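Unit 6: Budgeting for a first robot cell
Course handout, Equipment Planning for Small Sites
Tutor: Märta Haugland

Read this before the seminar. You will need the Kodosville worksheet and a calculator.

6.1 What the quote covers

A supplier's quote usually gives one figure for the arm and one for the controller. The gripper may be listed separately, or left for you to choose later. Ask which it is. In the Valham exercise the gripper line is 3,340, and groups often miss it as it sits on a different page from the arm.

Grippers are bought for the objects they will hold. Before asking for prices, write down the smallest, the largest and the softest item on your list. A pair of rigid fingers is a fair starting point for hard parts. Loose packaging and thin bags need more thought, and probably a trial. 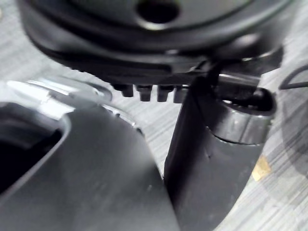 Photo: Santino Acuña / Paldale course collection

Fingers are wearing parts. Scratches on the surface are normal and are no reason to replace a set, but cracks and play at the joint are. Put two spare sets in the first-year budget. The worksheet price is 138 a set.

Cables belong in the plan as well. Measure the run from the controller to the furthest point of reach, then add slack. If a cable has to cross a floor where people walk, allow for a cover – it is a small cost, but it needs its own line.

6.2 Baskets, bins and fixtures

Most of our groups price the robot with care and then put down nothing for what it reaches into. Containers decide how close the gripper can get and at what angle. Slotted metal walls let you see part of the contents from outside, but they also give a fingertip more edges to meet. Rods and brackets across a basket take up space that the gripper needs. 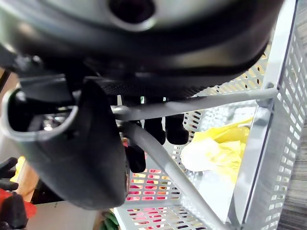

Fig. 6.2 Gripper at a slotted metal basket with a yellow plastic bag inside.

Take your measurements with the gripper fitted. The bare arm will always look as if it has plenty of room. Note the width of the gripper body, the length of the fingers and any rods or brackets in the way. If the container has to be changed, that cost goes in the robot budget and not in general stores.

For the Eklund exercise, allow 400 for containers and fixtures. Josefina Daza's group spent the whole sum on one basket last year and had to redo the plan, so get a price for the full number first.

6.3 For the seminar

Fill in the worksheet with separate lines for arm, controller, gripper, spare fingers, cables and containers. Mark each price as quoted or estimated. Bring one question for Teun Van der Linden, who is taking the session on service contracts in August.

Completed worksheets go to Zanele Du Plessis by 2026-07-14.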